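The Sourdough Crackers, Attempt Whatever

I've been trying to make my grandmother's seed crackers since May, which is a long time to be beaten by a cracker.

The recipe lives on the back of a Utilley seed catalog order form, in pencil, and it was written by a woman who saw no need to explain herself. It calls for "flour, enough." It calls for "a hot oven, not too." Halfway down there's a phone number and the word THURSDAY, underlined, and for one batch I seriously wondered if I was supposed to rest the dough until then.

My first attempt came out so hard that my brother used one to prop a window. The second batch I rolled thinner, on the theory that thin things are less hard, and I got something like edible roof slate. Batch three I forgot. I don't mean I forgot the salt or the oil. I forgot there were crackers in the oven and went out to move the car.

So I did what I should have done at the start and called Hendrik Ntuli, who baked at the old Venter place in Iltalbridge until it closed and who has opinions on crackers the way other people have opinions on referees. He listened to me read the whole recipe out loud, phone number included, and then there was a long silence.

"Where's the fat?" he said.

There was no fat. I'd been reading a smudge next to the word "flour" as a smudge. Under a decent lamp it's the word "lard," and next to it a number that could be a 2 or a very tired 7. I went with 2, as in tablespoons, on the grounds that I'd rather be wrong in the smaller direction.
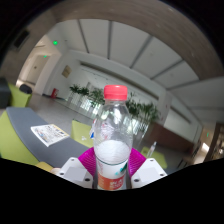 What I'm doing now

The version below is batch six. It's the first one I've put on a plate in front of other people without a speech.

I start with two cups of plain flour and a big spoonful of sourdough discard, the stuff that sits at the back of the fridge looking resentful. Grandma didn't use starter as far as I know, but I had a jar of it and a guilty conscience. In go the two tablespoons of lard (butter works, and so does oil if you add it slowly), a teaspoon of salt, and enough water to bring it together. You see how quickly I've turned into her. Enough water. Fine, it's a third of a cup, then more by the spoonful until the dough stops shedding crumbs all over your counter.

Then the seeds. I use sesame and poppy, with a few caraway because she did. My sister thinks caraway tastes like a cough drop in a barn, so her half of the dough goes without.

Wrap it and let it rest for 20 minutes. I used to skip this part. If you skip it, the dough will spring back every time you roll it, and you'll end up leaning on the pin with your whole weight and saying things the neighbors can hear.

Rolling

Roll it between two sheets of parchment until you can nearly see the counter pattern through it. Hendrik says a cracker should be thin enough to be embarrassed about. Peel off the top sheet, cut the dough with a pizza wheel, and stab it all over with a fork. I stabbed batch four only around the edges and got a tray of little pillows, which were pretty and completely hollow and fell apart the moment anyone looked at the cheese.

Don't bother separating the pieces. They shrink as they bake and snap apart along the cuts, mostly. The ones that don't snap are yours to eat standing up.

The oven, not too

My oven has a dial with the numbers worn off, so "not too" turned out to be as useful to me as any temperature. I finally bought a Skoven oven thermometer and learned that where I'd been setting it for 375 was closer to 430, which explains a good deal about my twenties. At a real 375 the crackers take 17 minutes in my kitchen. Turn the tray at the halfway point. Pull them when the edges are the color of a paper bag and the middles are a shade behind. They crisp up as they cool, so don't judge them hot, and don't let anybody else judge them hot either.
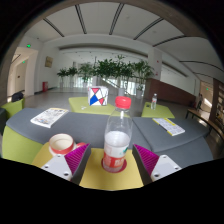 Red cap, red coaster, yellow table.

I got 58 crackers out of the last batch, counting the crooked ones, and they lasted until some time after lunch on Sunday. They're supposed to keep for a week in a tin. I can't confirm this.

A few leftover notes, mainly for me, as I will absolutely forget:

Salt goes on top before baking, and press it in with your palm or it all slides off into the tin.

The whole wheat batch (five) was fine. My uncle said it was "very good for you" and put half of his back.

If the dough tears, patch it with a scrap and roll over the join. It'll bake up a bit thick there. Give that one to somebody with good teeth.

Rosemary: too much. Even a little was too much. The house smelled like a hotel lobby for two days.

I did finally try the phone number, by the way. It's a tire shop now. The man who answered had never heard of my grandmother, but he stayed on long enough to ask what the crackers were like and whether I'd tried them with a sharp cheddar. I have. He's right. I still don't know what was happening on Thursday.

Next I want to have a go at her rye buns, which are on the other side of the same order form, right across the section for turnip seed. The first line says "as usual, but more."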